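Buy the Arm Last

Every spring, when the equipment requests go in, I end up having the same argument in the hallway, and I usually lose it, so I'm going to have it here where I get to talk first.

The request I'm thinking of is for Jamus, our little kitchen-counter project at Wornley. We want an arm that can work over a cluttered counter, pick up the thing you asked for and leave the rest alone. The draft budget that landed in my inbox in March had the arm on line one and most of the money next to it. Everything else was squeezed in underneath, like the small print on a cereal box. I think that page should be turned upside down. The work comes first and the arm comes last.

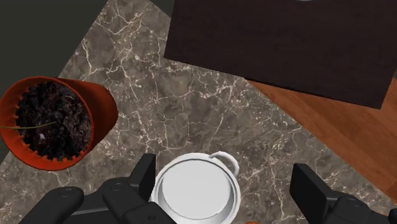
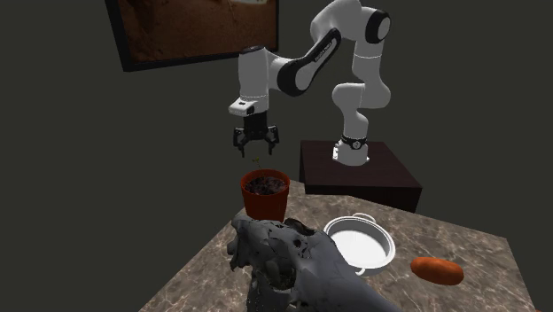
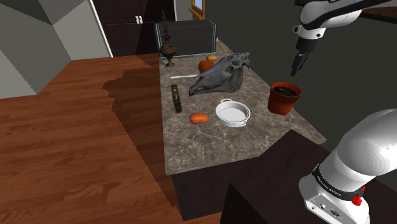
I know how that sounds. It's a robot project! Of course you buy the robot! And I like a new arm as much as anyone (I've been caught wiping fingerprints off one with my sleeve). But think about what a team does in its first months. They fight with the layout of the counter. They move the base, then move it back. They find out the fingers can't get down beside a mug when there's a flower pot tipped over next to it, or that they can, but only coming in from one side. All of that can be done in simulation, and in simulation moving the base costs you a lunch break. On a real floor it costs you new bolt holes and a talk with whoever owns the floor.

I learned this the expensive way at my last job, over in Havport. We ordered the arm first, because there was money left and it had to be spent by June. It arrived in a beautiful crate. Then we noticed we had no stand, so we bought a stand. The stand put the shoulder too high for the table, so we bought a taller table, and the taller table didn't fit through the door with its legs on. By the time the arm picked up its first cup, a chunk of the warranty had gone by with the thing sitting under a bedsheet. I still think about that bedsheet.

So what would I put on line one? People's time, and a decent computer to run the simulator on. Boring, I know. Then the stuff that goes on the counter, meaning good models of it. I'd rather pay someone to build 20 more odd-shaped objects than pay for a faster controller, and I'd want them really odd. If all you ever practice on is mugs and blocks, you'll end up with a very costly way to move mugs and blocks. Give me a skull and a saucepan. Give me a pot with dirt in it, so that tipping it over is a mistake that means something. A real kitchen counter at six in the evening has homework on it, half a sweet potato and somebody's keys, and that's the place we say we're going to.

Now, the other side has a decent case and I don't want to wave it away. The best version of it came from a colleague who told me simulation is where good budgets go to hide. You can spend a year in there and come out with nothing but nice-looking runs. Dirt doesn't spill the way it should, rubber finger pads wear down and fake ones don't, cables snag. She's right about every bit of that. I've watched a grasp that worked all week on screen fall to pieces on a real cup with a little dish soap on it.

My answer is to rent. Haddad, the dealer we use, will lend out an arm with a gripper for $900 a week, delivery extra. Two weeks of that, booked for the middle of the project, would tell us more than owning one from day one, and it would put a date on the wall. People get wonderfully practical when there's a truck coming. If the rental weeks go badly, you've found out cheaply. If they go well, you know the reach you need, you know what your fingers have to look like, and you can write an order that doesn't need three corrections.

There's one more line I'd fight for, and it's spares. The draft had zero for spares. Zero! Fingers are the part of the robot that meets the world, and they get bent, chewed up and glued to things. The last set we ordered came to $1,111 with shipping, which I remember because everyone in the office thought the invoice was a joke. Put two sets in the plan. If you don't use them, fine, they keep very well in a drawer. I'd add some room for the dull things as well, like a stand that has been measured against the actual table, a proper stop button within reach, and a doormat-sized piece of whatever countertop you claim to be working on.

What bugs me most about the arm-first budget is that it's easier to approve. A manager can point at an arm. You can walk visitors past it. It's a lot harder to walk a visitor past a folder of objects and a few months of failed reaches, even though that's where the project lives. I get why the page looks the way it does. I've written that page myself, more than once, and signed it.

This year's version goes back in with the arm at the bottom, marked for a decision after the second rental week. I've also asked for the door to be measured.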